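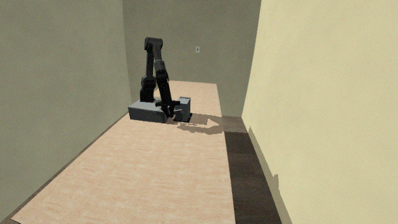

When does the new rule on interlibrary loan periods take effect?
The new loan period applies to every request placed after the July holiday closing, and loans already out keep the due date printed on the slip.

From: Afia Gbeho
To: Lisura Libraries members list
Date: June 2021
Subject: Re: Loan periods and the Irkthorpe courier

Dear colleagues,

Thank you to the branches that replied to the draft. The question and answer at the head of this message may be copied to your public desks as they stand.

Hadi Khasawneh wrote:
> Our branch at Irkthorpe has 79 items on loan to other members at
> present. Under the draft, a borrower would have 18 days and one
> renewal. Does the period start when the item leaves our shelf or
> when the borrower collects it? The courier stops here only on
> Tuesdays, and the difference matters to us.
>
> We would also like to know whether large print titles are included.

The period starts on the day the borrower collects the item. Lending branches should record the dispatch date as before, but it will no longer be used to work out the due date. Large print titles are included. Local history items and bound newspapers are not, and remain for use in the reading room only.

Renewals must be requested by the borrower's own branch. A renewal may be refused if another member has placed a hold – please enter the refusal in the shared record on the same day.

The replacement charge for a lost item stays at the catalog price. The earlier proposal for a flat charge has been withdrawn.

Qusai Sleiman is updating the printed slips. An order of 200 will be sent to each branch, and old stock should be recycled once the new slips arrive. Branches that need Spanish slips should write to him directly with the number required.

The rule will be reviewed in December. Comments for the review should go to Carla Kanaan and not to this list.

Sincerely,

Afia Gbeho
Resource Sharing Office
Lisura Libraries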